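A thread about microwaves, because I have spent a whole month on the subject and somebody else may as well get the benefit.

1. The old one died in July. It went out with a pop and a smell of hot hairdryer, halfway through a jacket potato. The potato was finished in the oven and was, annoyingly, much better.

2. I told everyone I would live without one. People did for centuries. I lasted nine days, and on the last of them I washed a milk pan three times before lunch.

3. So, research. I now know more about turntables than I do about my own pension. The Levmont has a flatbed and no plate at all, which is meant to be easier to wipe. The Malilano has a plate, a clock, and a button for popcorn. The Multivus also grills, bakes and defrosts, and for that money ought to do my tax return.

4. I read 3,000 words by a stranger on the Multivus. Two stars. The complaint, once you dug down to it, was that it would not fit in his caravan.

5. Went for cream in the end. Every other appliance I own is black or silver and shows each fingerprint like a crime drama. Cream shows soup, but at least soup is honest about what it is.

6. Bought it at Hidayat, the electrical shop by the station, where they still carry things to the car for you. They asked if I wanted the extended cover. I asked what it covered. There was a long silence and we both moved on.

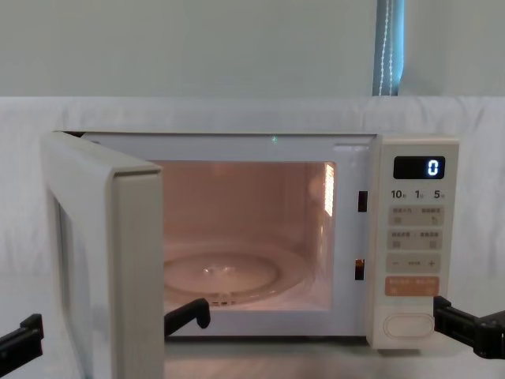
7. Things I had forgotten about owning a microwave: the door needs room. I measured the width, the depth and the height of the gap. I did not measure the door swinging left into the bread bin. The bread bin now lives on top of the fridge, where I can just about reach it if I want toast badly enough.

8. The manual runs to 20 pages in English and includes a drawing of a cat with a line through it. There's no explanation. I suppose if you need one, they'd like you to send the thing back.

9. First job was to boil a cup of water in it, on the advice of my mother, who believes you have to "get the factory out". I did this. I then made tea with the water, which I gather defeats the purpose. Tasted faintly of factory.

10. A word on glass plates. They come out, they go in the sink, they go back on the little ring with the wheels. Simple. Except the ring has to sit in its groove first, and if it doesn't you get a noise like a shopping trolley on cobbles, and your porridge travels round in a sort of limp.

11. I had a spare plate from the dead one and was rather pleased with myself for keeping it. Wrong size. By less than the width of my thumb! There must be a warehouse somewhere full of these, each a tiny bit different from the next, and one day archaeologists will decide we worshipped them.

12. Cleaning, since two of you asked. Half a lemon in a bowl of water, full power until the inside steams up, leave the door shut for a few minutes, then wipe with a damp cloth. Take the plate out and do under it as well. You will find a pea. There is always a pea.

13. Don't use the green scourer. I used the green scourer on the last one and it looked as if I'd been keeping a badger in there.

14. Also wipe round the frame where the door closes, and the inside of the door. Nobody's guests look there, but bean juice gets into that edge and sets like grout. Ask me how I spent a bank holiday once.

15. Several people have now told me that theirs is mainly a clock. I respect that. Mine will not be a clock, as setting it means pressing two buttons together and then a third one quickly, and I have only so many mornings left.

16. What I've cooked so far: porridge, peas, more porridge, a sponge in a mug. The sponge rose beautifully, sat there for a moment looking proud, and then went down like a tyre. I ate it with a spoon over the sink -- custard would have helped, but custard meant another bowl.

17. Have not touched the popcorn button. I'm saving it.

18. Someone has asked what became of the old one. Council tip, small electricals, the cage next to the fridges. There were four other microwaves in there already, all with their doors hanging open. I put mine at the front.

19. The milk pan is back in the cupboard, behind the big colander. If anyone wants a glass plate of no known size, shout. Collection only.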